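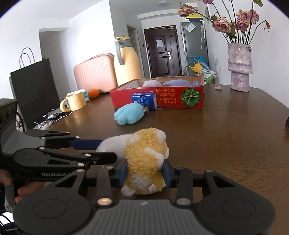 Huvton Soft Items is a set of demonstrations for training two-handed manipulation policies on small, deformable household things. Every episode was made by a person working with a pair of hand-held grippers at an ordinary table, with no robot arm involved. The items are the kind that change shape when squeezed, such as a curly yellow and white plush held between the dark blue finger pads of one gripper while the second comes in from the left toward the smooth white part. Clutter was left on the table, and the boxes used in the task are open cardboard ones.

Search this site
Go

## Contents

The release has 1,668 episodes. Another 2,912 were recorded and left out, most of them for dropped tracking or a grasp hidden from the cameras. Rejected episodes are not distributed.

Each episode folder holds:

- video from the left and right grippers
- gripper pose, one row per video frame
- jaw opening, in millimeters
- a one-sentence task label in English
- a notes file, often empty

Left and right always mean the operator's left and right. In the first Cliler export the two were swapped in the pose files only. If your copy has no VERSION file, you have that export and should download the set again.

## Tasks

There are 2 task families.

`pick_place`: take an item from the table and put it in an open box, or take it out of the box and put it on the table. Either hand may start.

`handover`: one gripper holds the item while the other takes hold of a free part of it. The first gripper then lets go. An episode counts as complete when the second gripper has the item alone for one full second.

Operators were told to work at a comfortable speed and not to restart after a missed grasp. Misses followed by a second try are kept and tagged `retry` in the notes file.
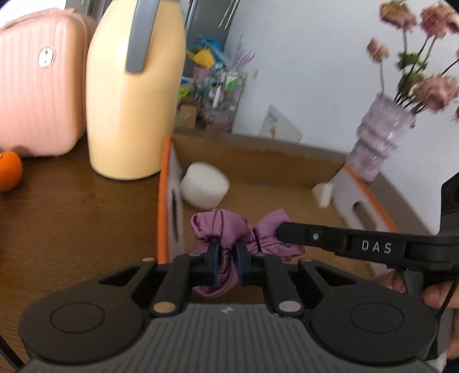 Thin fabric gave the most trouble in labeling. A loop or a fold can sit between the pads while most of the item hangs outside them, and two annotators will often mark the start of the grasp at different frames. We use the first frame in which both pads touch the material, even if the hold is shallow. For plush the same rule applies, though disagreements were rare.

## Splits

Train and test are divided by room. All episodes from a room go to the same side, so backgrounds and furniture do not leak across. There are 26 rooms in total. Items do repeat across the split. If you need unseen items as well, filter on `item_id`.

## Loading

The Muveo reader opens the folders directly:

 muveo open ./huvton_soft --family handover

Without Muveo, the pose and jaw files are plain CSV and the video is standard MP4. Timestamps share one clock per episode. They are not comparable between episodes.

## Known problems

- Operator fingers are visible in many episodes. There are no faces.
- Jaw opening reads slightly high on thick plush, where the pads tilt.
- Glossy fabric and plastic wrap throw highlights that can upset visual tracking.
- Printed text on packages is in several languages and has not been masked.

## Changes

Fri 5 November: handover labels rechecked, VERSION file added.

April: first export.

Contact: Semwal data desk | © Semwal | Back to top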